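About Us

Last updated: September
Reading time: 3 min

Hi! I'm Siu-fong Wu, and I run Mandadora with my business partner, Shuk-fan Lui. We collect examples of people doing ordinary things with their hands, and the teams who buy them from us use them to teach robots. Folding, stacking, pouring, opening a stubborn drawer, putting the lid back on the jar. If you do it at home without thinking, somebody would love to have a few hundred good recordings of it.

We started out in Shuk-fan's spare bedroom with one pair of grippers and a very long list of kitchen chores. Before that we both worked at Skadau, a warehouse automation firm, where I spent most of my days steering a robot arm by remote control so that it could learn from me. It was slow going (I once took most of a morning to hang up one coat hanger) and I kept thinking how much quicker it would be if the person could just hold the robot's hand, so to speak, and get on with it. Shuk-fan had been thinking the same thing two desks over, and we quit within a month of each other.

These days there are 43 people on our collector list, and most of them had never touched a robot before they came to us. We've had a piano teacher, a retired baker, students, a couple of new parents who work the quiet hours. We love that mix! Someone who has shaped dough for half a lifetime picks things up differently from someone who hasn't, and a learning system needs to see both. 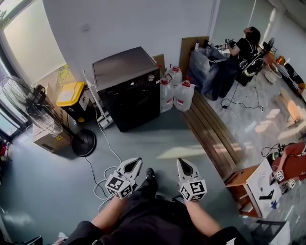
Our sessions are pretty relaxed, and you don't need any technical background to join one. You come in, pick a chair, and get a gripper for each hand. The cubes behind the jaws have black-and-white square patterns printed on their faces, and those let our software work out where each hand was and how it was turned. The jaws open and close as you squeeze, and after ten minutes or so most people stop noticing the tools at all. We keep the big fan and the water jugs out on the floor, and you should help yourself to a break whenever you want one. Tired hands make sloppy recordings, so please don't be a hero about it.

Each task gets done over and over, with small changes in between. Move the cup. Turn the box. Start from the other side. Fumbles are fine, and we hold on to plenty of them, particularly the ones where you drop something and then pick it up again. A robot that has only ever watched perfect runs has no idea what to do when a sock slides off the table.

Our biggest set so far is Hurkik, which is all tidying and putting away. It holds 3,642 recordings, and Shuk-fan has personally watched every one of them, with a thermos of tea and strong opinions. The newer one, Debnath, is about jobs that need both hands together, like holding a bag open while you fill it. That one stands at 1,683 and we're adding to it all the time. We label everything ourselves in plain language, and 3 of our collectors have moved over to labeling full time, which makes me very happy.

What else should you know? We pay for training time as well as recording time. We ask before we record, and if you change your mind afterward, tell us and we'll delete your session. We don't sell anything with faces left in it.

Morning sessions begin at 9:30 and afternoon ones at 1:45. If you'd like to collect with us, or you have a robot that needs to learn something we haven't tried yet, write to either of us through the contact page. Shuk-fan answers faster. I write longer emails.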